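Valbona Mujić had sung the alto solo in the Trajkovski Requiem 3 times, always in churches. The Skotlow hall was the first place that gave her a room with a lock.

She got in at 2 and ran the opening phrase at half voice. The low A was there. The E above it was not, or it came with air around it, as it had all through January.

The conductor, Dendell, knocked and came in without waiting.

"They've sold 2,104," he said. "The hall seats 2,000."

"Where are the others going?"

"Standing, at the back. Can you take the Lacrimosa slower?"

"How much slower?"

He beat it on the door frame with one finger. She breathed through the line in her head and ran out two notes early.

"No," she said.

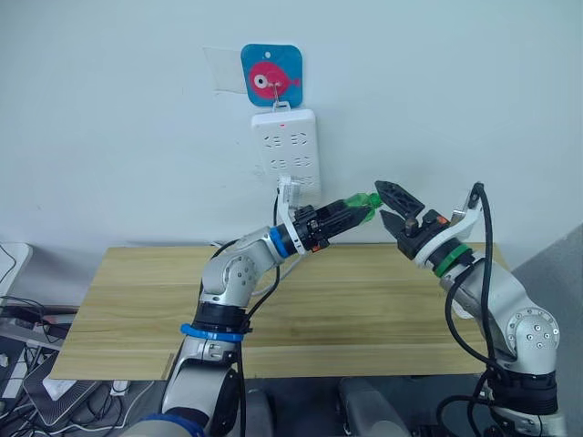

*Two arms and a small green object, by a pale wall.*

Dendell looked at his finger, then beat it again, a little faster. She nodded at that one and he wrote something in the score.

When he had gone she drank some water and called her sister in Nitach, who was making supper and put the phone down on the counter to listen. Valbona sang the E four times.

"The third one," her sister said over the noise of the pan. "Do it like that."

Valbona sang it once more and went to find her shoes.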